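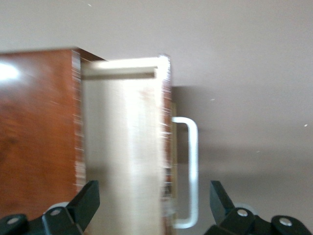
Habt ihr euch schon mal gefragt, woher ein Computerspiel weiß, dass ihr gegen eine Wand gelaufen seid? Ich hab mich das mit 9 zum ersten Mal gefragt, als ich in meinem Lieblingsspiel mit dem Kopf in einem Felsen steckte. Heute baue ich selbst Spiele, und das Zauberwort heißt Kollision! Nehmt mal so einen rotbraunen Holzschrank mit herausgezogener Schublade. Für euch ist das ein glänzendes Möbelstück mit Maserung, für das Spiel sind es zwei unsichtbare Kisten: eine große für den Schrank und eine kleinere für die Schublade, die vorne rausguckt. Die schöne Maserung ist dem Spiel beim Rechnen total egal.

In meinem Spiel Fanness lauft ihr als Fuchs durch die Stadt Dallavell. Der Fuchs hat auch so eine Kiste um sich herum (Schwanz nicht mitgerechnet, sonst bleibt er überall hängen). 30 Mal in der Sekunde fragt das Spiel: Berühren sich zwei Kisten? Wenn ja, stopp, Fuchs!

In ganz Dallavell stehen 1.487 Kisten. Puh! Deshalb teile ich die Stadt in Felder ein, wie beim Schachbrett, und das Spiel prüft nur die Kisten in der Nähe. Meistens sind das bloß 12.

Probiert es doch mal aus: Lauft in eurem Spiel ganz langsam an einem runden Baum entlang. Bleibt ihr an einer Ecke hängen, die man gar nicht sieht? Dann habt ihr eine Kiste gefunden.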